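Paridden Growers Cooperative
7/2/25

1/ Enrollment is now open for the cooperative's on-farm composting program. Member farms may enroll through the office or at any county field station.

2/ Last season, 160 farms delivered food scraps, spoiled hay and crop residue to the shared composting pads. Finished compost was returned to members and spread on 397 acres of vegetable ground and orchard.

3/ Two pads will accept material this year: Vallska and Wyss. The Vallska pad takes manure and bedding. The Wyss pad does not.

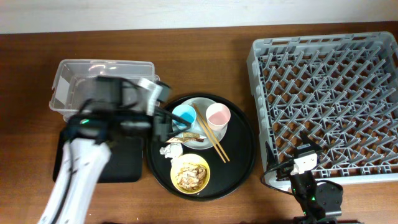
Serving tray with dishes and scraps, with a dish rack at right.

4/ Farms that run kitchens or farm stores may also bring food scraps. Please remove produce stickers, rubber bands and twist ties. Loads containing glass will be turned away.

5/ Pad temperatures are logged daily under the direction of Olaia Campos – members may request the records for their own batches at no charge.

6/ Hauling is available within 19 miles of either pad. Requests go to Benedikt Gruber at the cooperative office.

7/ Spreading appointments for fall compost will be assigned in the order received. Deliveries end in December and resume after the ground thaws.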